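Rilgate Family Rooms: where we are with the sorting money
Report to the Contreras Fund, August

Hello again, and thank you for being patient with me! I know this was meant to reach you before the summer break and it's now well into August. The short version is that the sorting is going well, the shelving is late, and we've spent less than I told you we would.

You gave us 3,000 dollars to get the toys and odds and ends out of the bags they'd been living in and into a state where the families staying with us could find something and put it back. When I wrote the application I thought the job was mostly about furniture. Then Teodoro Valdovinos and I opened the first of the bags, and I changed my mind pretty quickly. There's no point in a nice shelf if all you put on it is a heap.

So we started with trays. We bought eight of the shallow ones and we've been using the beds in the two empty bedrooms as sorting tables, with the bedding left on so small pieces don't roll off onto the floor and vanish under the radiator. One tray gets filled from a bag, somebody works through it, and the contents go to one of four places: toys to keep, household things, repairs, or out. It's slow. A single tray can take the better part of an hour if you get one with a lot of loose bits in it, and we get plenty of those. 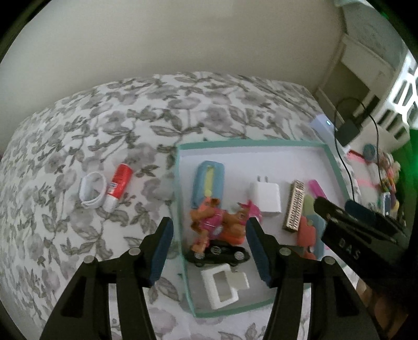

Words by Dayana Chávez, Rilgate

The mixed trays are the ones that eat up the time. A toy character in a pink outfit, a black thing that might be a skateboard or the bottom half of some vehicle, a USB wall charger, a few flat colored pieces that must belong to a set we haven't met yet. The character is easy, it goes with the figures. The charger goes to household, where Zinash Hadgu tests it before it gets anywhere near a bedroom. The flat pieces go in a jar marked "parts of something" and we check the jar every Friday against whatever sets have turned up that week. I was a bit doubtful about the jar (it was Morfudd's idea, and she knows I was) but it has given us back two complete puzzles so far, so I've stopped grumbling.

On money. We've spent 205 dollars on trays, lidded boxes and labels, and I've set aside 300 for the bedroom shelves, which we ordered from Brulus in the spring and are still waiting for. They've moved the delivery twice. I'm told it will be next month and I've asked for that in writing. Everything else is still in the account, and I'd like to talk to you about whether some of it could pay for a proper cupboard in the playroom. Jaqueline Serrano has measured the wall by the window and thinks a tall one would fit if we lose the coat hooks.

A couple of things haven't worked. The color labels were too close together, and people kept putting the green box things in the teal box, so we've gone over to words. And we said we'd have the upstairs done by now, which we don't. The front bedroom is finished, the back one is still full of bags, and the landing is somewhere in between.

Next up is the back bedroom, then washing everything in the keep boxes before any of it goes out to families. If you'd like to come and see, mornings are best, and wear something you don't mind kneeling in. I'll send the receipts separately once I've found the one for the labels.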